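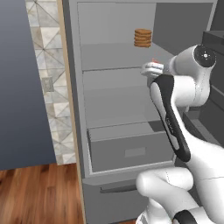
Le service Castex revient ce printemps avec son abonnement « zéro gaspillage », et la rédaction reste dubitative. Le principe : 70 euros par mois, une application qui tient l'inventaire de vos placards et vous envoie une alerte avant chaque date limite. On veut bien. Mais un placard gris et haut, avec une étagère supérieure comme celui-ci, on l'inspecte en ouvrant la porte, et c'est gratuit. La brochure promet 117 repas « sauvés » par foyer et par an. Sauvés par qui, comparés à quoi ? Nous avons demandé la méthode de calcul en novembre. Pas de réponse à ce jour.

Mio Hattori, qui suit le dossier pour nous, a épluché les conditions générales. L'article sur la résiliation renvoie à une page introuvable. Quant aux 2000 abonnés annoncés, ils comprennent les essais gratuits, ce que le texte précise en tout petit.

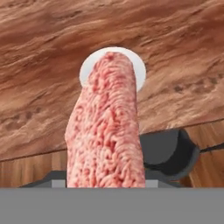

Viande hachée crue : à surveiller de près, avec ou sans application.

Le concurrent Zikano facture moins cher mais ne gère pas les produits frais, un comble quand ce sont eux qui finissent à la poubelle. En attendant mieux, une feuille aimantée sur le frigo et un crayon feront l'affaire. Vos retours d'expérience sont les bienvenus, surtout s'ils nous contredisent.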